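Gripper comparison, bedding task
Wed 22 July

Continuing with the duvet pulls. Two grippers to get through: the Jallari parallel unit with the stock plates, and the Flitden with the softer pads. Same arm for both, same controller (Gestell, current firmware, default current limit). Only the end effector and its tool offset change between blocks.

Task as before. Approach the draped corner from the side, pinch, lift clear of the mattress edge, fold back on the diagonal, release. A pull counts if the corner ends up past the center line and the fabric has not slipped more than a hand's width in the jaws.

Closing force was set at 5 N to start and left there for the first block. Jaw speed 49 mm/s. I kept the approach height fixed and reset the duvet by hand between pulls, without smoothing it, because a flat duvet makes the first pinch too easy and the numbers stop meaning much.

Black gripper, small gray module on the upper part, lined up on the front corner where it hangs over the side:

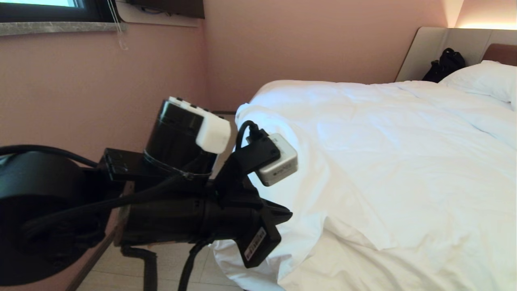

Hartley would rather see the closing force swept before any more pulls are logged, on the grounds that a single setting favors whichever pads happen to suit it, and wants the cover and the filling treated as separate cases: pinching the cover alone is easy to hold and useless for folding.

Fair on both counts. The second one matches what I found in the logs. Several holds with the stock plates look fine on the current trace and then the corner goes up with very little weight behind it. The jaws had the cover only. With the softer pads the trace rises later and less steeply, and the load on the wrist during the lift is higher, so more of the filling is coming along. I will add a column for this and go back over the first block.

Camera notes. Depth on white bedding is poor whichever mount is used. The head view gives a usable outline of the fold but loses the hem in the shallow creases. The wrist view is better inside 200 mm and close to worthless outside it. Light along the headboard wall is warm and the duvet reads cooler, so auto white balance was drifting between pulls. Locked it, along with exposure. Edge detection is steadier with both fixed.

With the left side of the duvet turned back diagonally, the point of the fold sits near the middle of the bed, and the outline is clear enough to fit a line to.
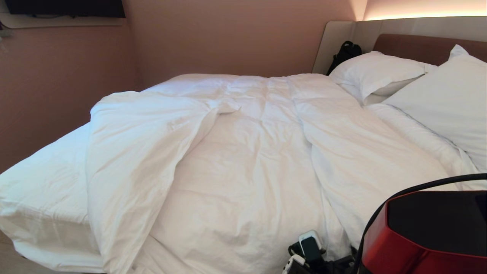 Line fit runs on the long edge only. The point itself is too puffy to localize well, and the error there is roughly 172 mm in the worst case, which would put the next grasp in open fabric. Using the intersection of the two fitted edges brings it down, but I have not checked it on a tighter fold.

Cable routing needs another look before the next block. With the wrist rotated fully the camera lead goes taut and the torque estimate picks up an offset. Small, but it is the same size as the difference I am trying to measure.

To do:
Force sweep on both grippers, lowest setting first
Cover/filling column, back-filled
Redo tool offset for the Flitden pads
Longer camera lead, then repeat the zero-load wrist rotation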